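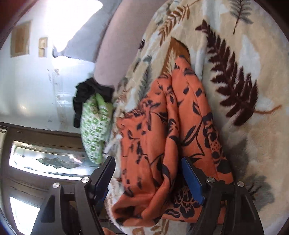
Par l'équipe Flellilero, linge de lit et plaids
Mis à jour le mercredi 22 août 2018
Rubrique : Questions fréquentes > Plaids, polaires et tissus imprimés

Vous nous écrivez beaucoup en ce moment (changement de saison, placards à vider, chambre d'amis à remettre en état). On répond en vrac, sans ordre particulier. Si votre question n'y est pas, formulaire de contact en bas de page, réponse sous 4 jours ouvrés.

Couverture polaire sur le lit en été, ça se fait ?
Oui. Pliée au pied du lit la journée, à portée de main la nuit. Les modèles clairs à motif fougère passent bien toute l'année, le fond crème n'alourdit pas la chambre. Si vous avez trop chaud, gardez juste le drap et posez la polaire sur une chaise.

Un tissu orange à fleurs bleu marine avec une couverture à fougères, c'est trop ?
Question qui revient souvent. Non, à notre avis. Les deux imprimés sont végétaux, c'est ce qui les tient ensemble. Le crème, le beige et le brun calment l'orange. Par contre on s'arrête à deux imprimés. Taie d'oreiller unie, rideaux unis. Un troisième motif et l'œil ne sait plus où aller.

Comment plier un tissu épais sans faire une boule ?
À plat sur le lit, toujours. Lissez à la main du centre vers les bords. Pliez en deux dans la longueur, puis encore en deux. Ensuite en trois dans l'autre sens. Ne tirez pas sur les coins, ça décale les couches et vous vous retrouvez avec un pli qui part de travers en plein milieu.
Si c'est déjà en tas : dépliez tout et recommencez. Rattraper un pliage raté prend plus de temps.

Et la polaire, on la plie pareil ?
Presque. Elle glisse moins, elle gonfle plus. Trois plis maximum, puis on roule. Roulée, elle tient debout dans un panier et on voit le motif.

Peut-on laver la polaire à la machine ?
Oui, 30 degrés, cycle délicat, essorage doux. Seule dans le tambour si possible. Pas d'adoucissant : la fibre s'encrasse et perd son côté moelleux. Pas de javel non plus, évidement.

Et le tissu orange, il déteint ?
Premier lavage à part. Eau froide, à l'envers, peu de lessive. Faites un essai avant : coin humide, mouchoir blanc, on appuie dix secondes. Si le mouchoir reste blanc, vous pouvez laver avec d'autres couleurs proches. Avec une couverture crème, nous on évite, même après plusieurs lavages. Le crème prend tout.

Sèche-linge ?
Polaire : non de préférence. À l'air libre, à plat ou sur deux fils pour ne pas marquer le milieu. Elle sèche vite de toute façon.
Coton imprimé : programme doux, sortez-le un peu humide et pliez tout de suite, ça évite le repassage.

On repasse la polaire ?
Jamais. La fibre fond. On secoue, on passe la main à plat, terminé.

Ma polaire peluche et laisse des bouloches partout.
Normal les premières fois. Secouez-la dehors avant lavage. Brosse souple dans le sens du poil, pas de rasoir. Si ça continue après quatre ou cinq lavages, écrivez-nous avec le numéro de commande.

Le poil est aplati à certains endroits, c'est récupérable ?
Souvent oui. Un peu de vapeur à distance (20 cm au moins, jamais le fer posé), puis brosse souple. Laissez reposer une nuit sans rien dessus. Les plis de stockage partent comme ça en général. Les zones brûlées ou collées, non.

Où ranger tout ça quand on n'a pas de placard ?
Sous le lit, dans une housse en tissu. Évitez les sacs plastique fermés pour le coton, l'humidité reste dedans. Pour la polaire, les housses sous vide dépannent mais pas plus d'une saison, après le poil met du temps à revenir.
Notre housse Belmonte prend une couverture deux places et un jeté pliés. La Wundar est plus petite, une seule couverture, deux si elles sont fines.

Des sachets de lavande, utile ?
Ça sent bon. Contre les mites, peu de chose à craindre sur du polyester, en revanche pensez-y si vous rangez de la laine avec. Ne posez pas le sachet directement sur le crème, certains laissent une trace.

Je trie ma chambre, par quoi commencer ?
Videz le lit d'abord. Refaites-le. Il devient votre table de pliage. Ensuite une pile à la fois, jamais tout le placard d'un coup. Ce qui est plié repart au placard avant d'ouvrir la pile suivante, sinon vous dormez à côté.

Dimensions disponibles pour les polaires fougère ?
Trois formats :
Jeté de canapé, 100 x 150 cm
Une place, 150 x 200 cm
Deux places, 220 x 240 cm
Pas de sur-mesure.

Le tissu imprimé se vend au mètre ?
Oui, en coupon ou au mètre, commande minimum un demi-mètre. Prévoyez une marge pour le raccord si vous cousez des taies, les grandes fleurs sont espacées et ça se voit quand elles sont coupées à la couture. Ourlet conseillé : double, 2 cm.

Combien coûte la livraison ?
Offerte à partir de 66 euros. En dessous, forfait affiché dans le panier. Point relais ou domicile.

On peut retirer sur place ?
Au dépôt Clakbridge, sur rendez-vous, à partir de 9 h. Fermé le samedi jusqu'en septembre. Attendez bien le mail de confirmation avant de vous déplacer, les commandes ne sont pas toutes préparées le jour même.

Retour possible si la couleur ne va pas ?
Oui pour les couvertures, non lavées, étiquette en place. Non pour le tissu coupé. Si vous hésitez sur l'orange, demandez un échantillon avant, il est gratuit. Regardez-le près de la fenêtre puis le soir sous la lampe, la différence est nette.

Mon colis est arrivé avec la couverture toute froissée.
C'est l'emballage, elle voyage comprimée. Étalez-la sur le lit une journée. Si les marques restent, la vapeur à distance, voir plus haut. Pas besoin de nous la renvoyer pour ça.

Vous reprenez les anciennes couvertures ?
Pas pour le moment. Les refuges pour animaux en prennent souvent, propres et sans trous, appellez avant d'y aller. Pour le reste, borne textile, dans un sac fermé.

Contact : formulaire en ligne, rubrique Mon compte > Une question. Indiquez le format et le motif, on gagne du temps.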